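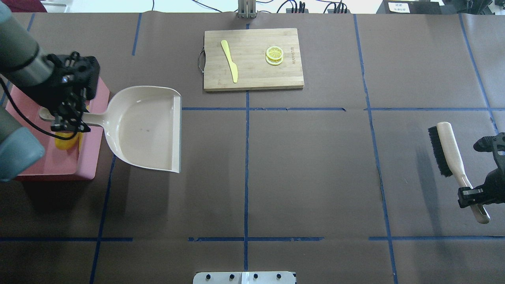
How to lay out a tape grid for two-arm sweeping trials

In our group at Catorville we study how a policy learns to use a dustpan and a brush together. In the first weeks our results changed a lot from one operator to another, and the start positions were the main cause. Now we prepare the table in this way.

1. Cover the tabletop with brown paper and pull it flat. Fix it under the edge, where the arms do not pass.

2. Put blue tape in straight lines, first along the table and then across. Press every crossing well with the thumb. A lifted end of tape will catch the brush.

3. Give each cell a letter and a number in your notebook. We do not write on the paper.

4. Before each demonstration, draw a start cell by lot for every loose object. Dzifa Mensah wrote a small script for this, but folded papers in a cup are also fine.

5. Hold the dustpan with the left gripper and the brush with the right one. Do not change the sides in the middle of a set.

6. Record 50 demonstrations, then check the tape again and replace the paper if it is torn.

For the test we keep 24 start layouts which were never used in training. With free placement the policy finished 11 of them, and with the grid it finished 17. The number of demonstrations was the same in both cases.

If your cells are too small, the operators become slow. Start with large ones and divide them later.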